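Lineout Timing Project: What I Did and What I Got

So I play hooker for our college club side, Trasholm, and for my spring project I wanted to find out why our lineout kept falling apart late in games. Our coach, Cinzia Valentini, had a theory that I was throwing too slowly once I got tired (rude, but fair!). I figured I might as well test it on myself.

I threw 200 balls over five practices in April, half of them fresh and half right after a conditioning block. My roommate timed each one from the call to the catch with a phone app, and I wrote down whether it was straight, crooked or just plain missed. I also went back through video of our match against Iltau, where we lost eight of our own throws and I wanted to crawl under the bench.

My release barely slowed down when I was tired. What changed was the aim – my crooked throws went up by 19 percent, and nearly all of them were to the back of the line. Front ball stayed fine the whole way through. I did get a little better as the weeks went on, which muddies the numbers, and one windy practice probably should have been thrown out, but I kept it in. 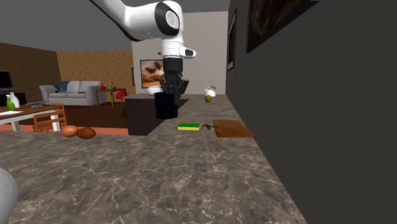 Would it help to just throw to the front for the last part of a game?
For a few throws, sure, but a decent team will spot it and put their best jumper there, so we'd still need a middle option we trust.

Next season I want to get our backup hooker to do the same 200 throws and compare.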